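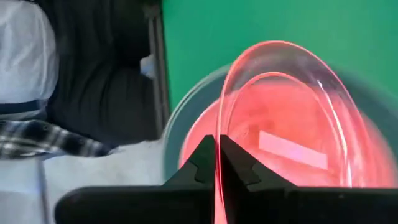

A clear, pink-tinted plastic object held at its edge between two black fingers.

Fans began lining up outside the Droltmont courthouse before sunrise on 11 August 2021, and by the time the doors opened the line ran all the way down the block to the bus stop.

They got quite a morning! A judge cleared the way for the dance-pop duo Steletti to keep performing under the name they have used since their club days, turning down a request from their former label, Uniyal Records, to take it off posters and tickets until trial.

The hearing lasted only 40 minutes, but the public benches were packed, and a cheer went up in the hallway when word got out. Both members of the duo wore matching silver jackets and waved to the crowd on their way down the steps – one of them stopped long enough to sign a cast on a fan's arm.

Uniyal argues that it owns the name under a contract signed 10 years ago. The duo's lawyers say the deal covered two albums and nothing more, and that it ended when the second one came out. The judge did not settle that question, and a trial is still ahead.

For now, the summer tour is on. Steletti will play four nights at the Drurkora Theater later in August, with a brand-new stage show and, if the rumors are right, a few of the early songs they haven't played live in years. Tickets for the first two nights are gone already. The box office will release more seats for the others on Friday at 10 a.m.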